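Sep 21, 2026
By the Otidell bench group

Version 2 of the bench rules is out!

After a long spring of arguing over tape, clamps and what counts as a "miss," we finally have a second version of the Otidell bench rules, and we are very happy with it. It's shorter than the first one. It fits on two sides of paper, you can pin it up next to the cell, and the section on resets has been rewritten from scratch (thank you to everyone who complained about the old one, you were right).

For those who joined over the summer: Otidell is our shared set of habits for benches where an arm picks parts out of one bin and puts them in another. The Nulitz lab started it, the Říha workshop tested most of it, and Witavance has been running it on its training cells since last November. It sits alongside the safety rules at each site and doesn't replace any of them. If your site rules are stricter, follow your site rules. What Otidell covers is everything that makes a result from one bench mean something on another.

The biggest change is in section one, fixing the bins. The first version said the bins should be "secured," and oh, the things people did with that word! Version 2 asks for clamps at both ends of the join where two bins meet, tightened before power-up and checked again at the halfway point of a run. A bin that creeps a little with every bump gives you a slow drift in your numbers, and you can lose a whole afternoon blaming the gripper for it. In the first round of trials we went back through 1,626 logged picks and found that the worst stretches lined up very nicely with notes like "nudged bin back."

Tape marks come next. Use one color for the bench layout and don't use that color for anything else on the tabletop. Press the tape down fully and replace it when a corner lifts. Marks go at positions you want to get back to after the bins have been taken off for cleaning, and the bench sheet has to say what each mark means, with a little sketch. We love the sketches, by the way. Please keep sending them in.

Then cables, where we got the most mail. The rule is now one sentence: before a run, move the arm slowly through every pose it will use and watch the cables the whole way. Look for loops that could catch on a rim or a clamp handle, and for anything hanging down near the gripper. Tape on a bundle is fine for a day's work. For a long series, use a proper tie and write down where you put it. If you re-dress the cables partway through a series, that starts a new series, even if nothing else has changed.
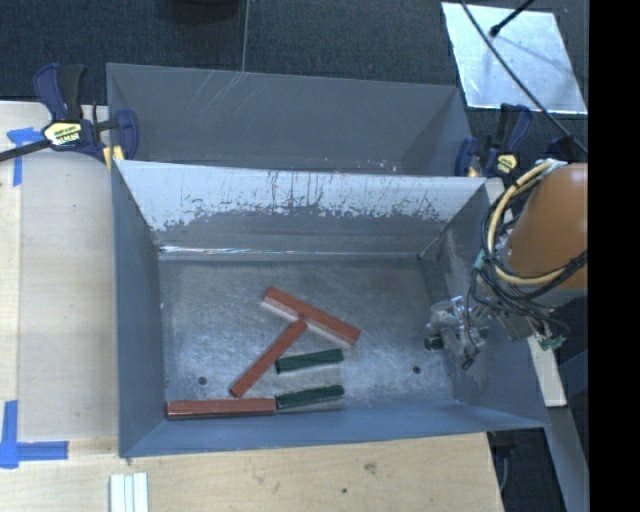 One reader wrote in to say that the cable rule is too hard on small teams, and that starting a new series every time a tie is moved would mean nobody ever finishes one. We talked this over at length, and we do see it! The same letter suggested letting people carry on if they repeat the slow pass and add a note, then compare the picks before and after. We've put that in as an option for practice runs. Anything you plan to share between sites still starts over.

On to parts and resets. Simple colored blocks are still our favorite way to begin, and the new sheet has a page for them. Mix at least two lengths if you have them. Let some blocks touch and some lie against a wall, since a bin full of nicely spaced parts will make any arm look like a genius. Bare sheet metal is allowed as a floor, scuffs and all, and we encourage it, but say so on the bench sheet, because shiny patches and reflections can make life harder for the camera and other teams will want to know. Don't polish or repaint between runs in the same series.

For resets, the person at the bench stops the arm using the site procedure, waits for the ready light to go out, and only then reaches in. Tip the parts from a cup or tray held over the middle of the bin. No arranging by hand! We know how tempting it is to turn that one awkward block a few degrees. Leave it. If a part lands outside the bin, tip the whole lot again and mark the reset as repeated.

A full run is 200 picks. You may break it up over the day, as long as the clamps are checked each time you come back. Say in the log which of these happened on every pick: lifted and placed, lifted and dropped, touched but not lifted, or never touched. The old "miss" box is gone and we don't miss it at all.

Witavance has already moved more than 64 old bench sheets over to the new form, and tells us the only real trouble was with photos. So a small request: when you file a sheet, include one picture taken from the same fixed spot each time, wide enough to take in the clamps and the tape as well as the parts. Close-ups are welcome as extras.

The paper copy is in the folder by the door at Nulitz and at the Říha workshop, and the other sites will get theirs with the next parts box. Comments on version 2 are open through the end of November. Corrections to wording, odd cases, bins with strange shapes, whatever you've got, send them all to the usual bench group address and put the section number in the subject line.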